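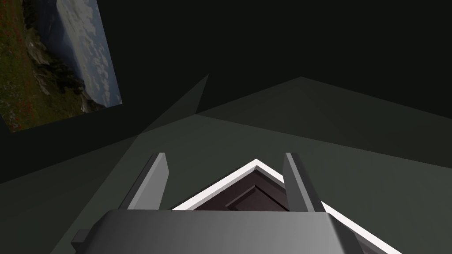
**How many times do you have to show a robot arm the same job before it gets the hang of it?**

Plan on 30 good runs for something simple like picking up a toy and setting it down again. I used to tell people eight, and then I'd spend the evening wondering why the arm kept stopping short.

I've been driving arms by remote control for the Nollton project for a while now, mostly household stuff in the simulator, and my notebook of tips got so messy that Stella Waweru asked me to type it up. So here goes (in no order at all, sorry!).

**Slow down before you touch anything.** Fast is fine while the arm is crossing the room. For the last little stretch I go at a crawl, and I pause a beat before closing the fingers. The pause gets copied too, so keep it short.

**Line up with the wrist view.** The room view is great for steering around doors and furniture, but it fools you on depth every time.
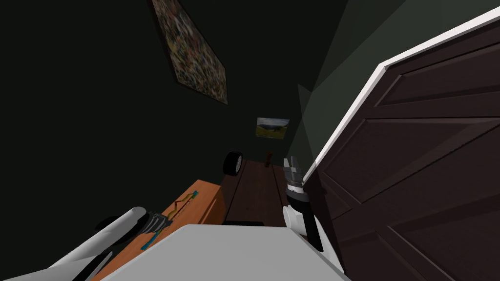

I keep both views up side by side and only look at the big one when I'm moving between spots. Same goes for two arms. Park the one you don't need somewhere out of the way and leave it alone, or your learner picks up every little twitch you make with it.

**Pick one grip and stick with it.** If you grab a long skinny toy by the middle on one run and by the end on the next, you're teaching two jobs. Muthoni Minja and I once recorded 297 runs between us and had to toss 216 of them, all over this. Ouch.

**Open the fingers wide, and open them early.** Thin, flat things need it most.

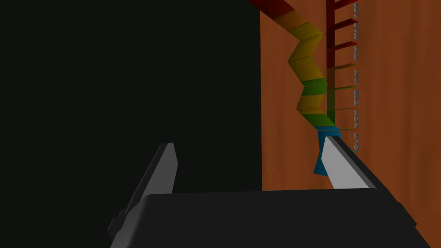
I like to come in with the fingers straddling the part I want, stop, check both sides, and then go down. If one finger is closer than the other, back up and start the approach over. Nudging sideways at the last second looks clever and teaches a bad habit.

**Guiding by hand?** Hold the arm behind the wrist and keep your own fingers clear of the gripper. Loose sleeves get rolled up first.

**Save your flubs in their own folder.** I name mine with the job and what went wrong, like "toy, slipped." Stella uses them for testing.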